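Drawer cell, again

Right. Quick one, written standing up.

The arm at Honik has been missing the top drawer since October. Not every time, which would be easier. It goes in fine for a morning and then starts landing short of the lip, scrapes, backs off, faults. I blamed the cabinet. Wrong.

What I did, in order:

1. Power off, fingers off. Both mounting screws on one side were loose. Cleaned the threads, put them back with a dab of threadlock.

2. Checked the finger tips. Worn on the inside edge, so swapped for the spare Billey pair. Last pair in the box, must order more.

3. Re-taught the home position. The old one was saved before we moved the table, so god knows how it ever worked.

4. Slowed the pull down. It was set to 1000 and kept yanking the whole cabinet accross the cloth. Now on 35 percent of that and much calmer.

5. Taught the drawer end again, top drawer out and the lower ones shut. Fingers come in from above, angled down at the end of the drawer. Cable kept well over to the right.
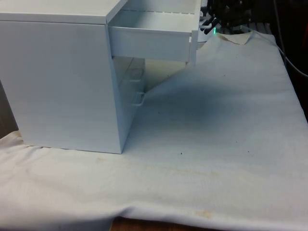
6. Ran it. Up to 2000 cycles is what I want before I trust it, and its nowhere near that yet. Left it going over lunch, no faults when I got back.

Still to do: wash that cloth or get a new one, the stains are grim. Tape the cabinet down. Back up the Skurkamar settings somewhere that isnt my desktop.

More when it breaks.

© 2020 Workshop notes | Contact | Back to top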